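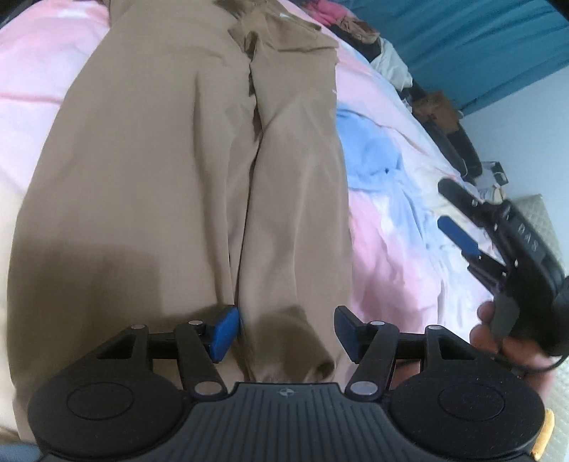
Folding pants for a robot: what I do now

I've been folding laundry with a pair of hand-held grippers since June, and I get asked for my tips often enough that I'm putting them on one page. If you've only ever taught an arm by dragging it around or with a remote, the hand-held kind will feel like a treat. You just do the chore! Except you do it with two rubber fingertips per hand, and you do it over and over, and every lazy habit you have goes straight into the recordings.

Pants are where I'd start. Shirts have sleeves that wander off, towels are so easy that you get sloppy, and fitted sheets can wait until you're feeling brave. Pants have an obvious right answer, and you can tell from across the room if you got it wrong.

Before you pick anything up

Make the bed first. I mean really pull the duvet flat, all the way to the corners. A puffy ridge under a pant leg will tip the leg sideways just when you go to close on it, and then you're chasing cloth around. I work on a bed because that's where I fold my own laundry and because my dining table is too small for a full leg length. A bed is harder than a table, I'll admit. The surface gives when you press, so you have to go down a little farther than you think to get the lower fingertip under the fabric.

Pick pants that are a different color from what's under them. Khaki on a pastel cover is lovely. I did a whole evening of navy sweats on a navy blanket once and the hems were hopeless to find afterward when I was reviewing, and I threw out 50 folds.

Leave the rest of the room alone. I used to clear everything off the bed like company was coming, and then the arm at the other end had never seen a bed with a pile of laundry on it, and it went after the first sock it met. Now the pile stays off to one side, toward the pillows, and I fold in the open patch. Just keep a gripper's length between the pile and the thing you're folding so you don't snag a strap by mistake.

Close the curtains halfway if you get strong sun. Your own shadow is going to fall on the cloth whatever you do, and that's fine, it'll fall on it in real life too. What bothers me is a hard bright stripe that moves over the course of a session. I start at 3 in the afternoon in my house and that's about as even as it gets.

Gripping cloth without fighting it

Hold the gripper loosely. Everybody squeezes the daylights out of the handle for the first hour, and it shows up as a little shake at the fingertips. If your forearm aches, you're squeezing.

Come at an edge from the side, with the fingertips open and one of them lower than the other, and slide the low one under. Straight down from above works for a thick waistband and for nothing else. With a straight-down pinch you get a little tent of fabric, it looks like you've got hold of something, and then the tent pulls flat and slips out.

Open wider than you need. Half-open fingers brush the cloth on the way in and push it along ahead of them, and you end up with a bunched hem. A bunched hem is no disaster (I leave plenty of them in) but you want to have decided on it.

Once you've closed, wait. One slow breath. Then lift. That tiny pause makes a huge difference when you go to train, because there's a clear moment where the hand is closed and nothing else is going on. I skipped it for ages because it felt silly, and my first policy liked to start lifting with its fingers still open. Very confident about it, too.

Wipe the rubber tips with a damp cloth every so often. Lint builds up and they get slick. Dryer lint is the worst. I keep a washcloth on the nightstand.

The fold itself, the way I do it

Lay the pants out face up with the waist away from you and the cuffs toward you. Both hands on the waistband corners, a gentle tug, and set it down. If the waistband flops over on itself, go back and flatten it now. You'll be sorry later if you don't, because that flap travels with every fold and makes a lump.

Next, bring one leg over onto the other. I take the cuff with my right and a spot near the knee with my left and move them together, at the same speed, like I'm turning the page of a very big newspaper. Low and slow. If you lift it high, air gets under the leg and it lands wherever it wants.

Smooth it with the closed fingertips. Short strokes outward from the crease. Two or three is plenty, and please don't pat. I was a patter. Patting doesn't move any cloth and the robot learns it perfectly, so I had an arm that would fold a decent pair of pants and then pat them like a good dog for half a minute.

Then cuffs up to the waist, and once more if they're long. Slide one finger of each gripper under, lift the whole bundle an inch, set it down, let go. Open all the way before you pull your hand back, otherwise the fingertip drags the top layer with it and undoes your nice edge. Hands back to where you started. Done!

If you prefer to keep the legs side by side and fold straight up from the cuffs, go ahead, it's perfectly good. Just choose one way per batch. Mixing the two gave me an arm that stopped halfway as if it was trying to remember which kind of household it was in.

Mistakes: keep some, toss some

I keep a recording if I dropped the cloth and picked it up again neatly. Those are gold. The arm is going to drop things, and it needs to have seen somebody drop a cuff and calmly go back for it.

I toss it if I used my bare hand (it happens, you see a wrinkle and out goes a pinky), if I talked to the cat and froze in the middle, or if I changed my mind about which leg to fold first. Changing your mind is the sneaky one. It looks fine on playback but there's a wobble where you headed one way and then the other, and a dozen of those will give you a machine that dithers.

Don't practice with the recorder on. Do a few warm-ups with each new pair of pants, then record. Stiff jeans and soft chinos behave nothing alike.

Cables and other nuisances

If your grippers have a cable, run it back past your wrist and behind your elbow, with a bit of slack, and keep it off the cloth. I use a hair tie around my forearm. A cable lying on a pant leg will pull the fold open when you move, and you'll blame the fold.

Check both grippers at the start of every session, not just the one you favor. Open, close, open, close, and look at the numbers to be sure they move. I once did a full afternoon at the Fulbridge makers' room with the left one reporting wide open the entire time. The folks there were very kind about it.

Stop after 90 minutes. You'll think you're doing fine, and you'll look at the last stretch the next morning and see your hands getting faster and flatter and cutting corners. Get up, have a snack, put the folded stuff away (that's the nice part, it's real laundry and it's really done).

How many do you need?

More than you'd like. My first run with pants had 500 folds in it, spread over as many different pairs as I could borrow, and it did well on anything with a waistband and badly on leggings. I'd take fewer folds on more kinds of pants over a giant stack of the same khakis. Change the bedding, too. I rotate between a few duvet covers, and I fold at the foot of the bed one day and up by the wall the next.

Remote control versus by hand

I do both, and people like to argue about it on the Pivik boards, so here's my two cents. Driving the real arm with the Fekete leader handles is slower and I can't feel the cloth at all, but everything I record is something the arm can reach. By hand I'm three times as quick and much happier, but it's very easy to twist your wrist into some pose that the arm could never manage. So when I'm using the hand-held pair I keep my elbows in and my wrists quiet, and I stand in one spot — I stuck a bit of tape on the floor for my toes.

For tricky bits, like fishing a cuff out from inside a leg, I go with the remote. For plain folding I pick up the grippers every time.

One more thing about storage. Hang the grippers up or lay them on their backs, and don't rest them on their fingertips. The rubber takes a set, and then your pinch is crooked. I keep mine in an Inel drawer tray with a dish towel folded under them, next to the spare fingertips and the hair ties.

Towels are next, and I've got a stack of them waiting in the hall closet, mostly bath size with a couple of those thin beach ones that slide around like crazy.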